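Mundura Opens Orders for Tudix Drive Handling Kit

Robotic tool set removes and seats hard drives in desktop computers at the bench

Mundura today opened orders for Tudix, a bench kit that lets a robot arm take hard drives out of desktop computers and put them back. The kit is sold to repair depots, refurbishers and IT asset recovery shops that already own an arm and want to use it on open cases.

Tudix consists of a two-finger linkage gripper, a wrist camera, a controller and the Flemlow motion software. Flemlow stores a profile for each chassis layout. A profile sets the approach angle, the grip point on the drive caddy and the force limit during insertion.

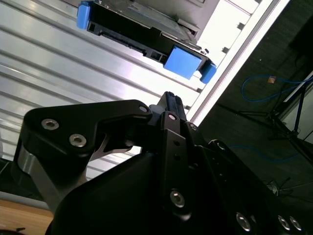
Most desktop caddies are thin plastic frames that flex when squeezed. The fingertips supplied with Tudix are narrow enough to take hold of a caddy by its tab, and the grip force is adjustable in the profile. If the force limit is reached before the drive is seated, the arm stops, backs off and reports the position to the operator.

"Drive bays are tight, and the cables are never in the same place twice," said Nam-gil Shim, product manager for Tudix. "We spent most of our effort on the last part of the insertion, where a small error in angle is enough to jam the caddy."
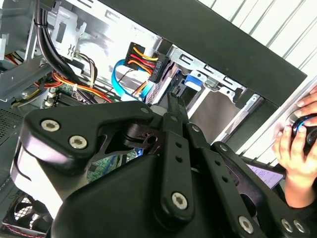

Cable removal is not part of the current release. The operator unplugs power and data leads before a removal cycle and reconnects them after insertion. Mundura plans to release a connector tool as a separate item in February.

The release version ships with 38 chassis profiles. Customers can add their own by guiding the arm by hand through one removal and one insertion, then correcting the saved path in Flemlow. During development, the profiles were checked over 316 removal and insertion cycles on used machines.
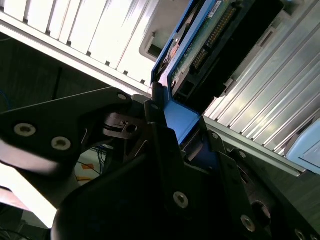
Tudix is offered with adapter plates for three common wrist flange patterns. The controller connects to the arm over Ethernet and runs without an outside network connection. Logs are written as plain text files and can be exported by drive serial number where the operator has scanned one.

Installation and operator training are provided by Bae, the service partner for the kit. The warranty term is three years for the gripper and controller. Fingertips are treated as wear parts and are not covered. Pricing is by quotation and depends on the arm and the number of stations. 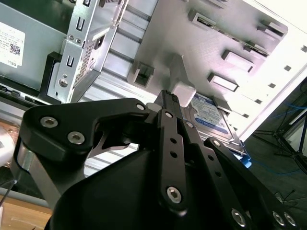 Page last updated: 31 August 2021

Availability
Tudix can be ordered directly from Mundura or through Bae. Flemlow is included with each kit and is licensed per controller. Existing Flemlow users can load the drive handling profiles after a software update.

Media contact
Nam-gil Shim, Product Manager, Mundura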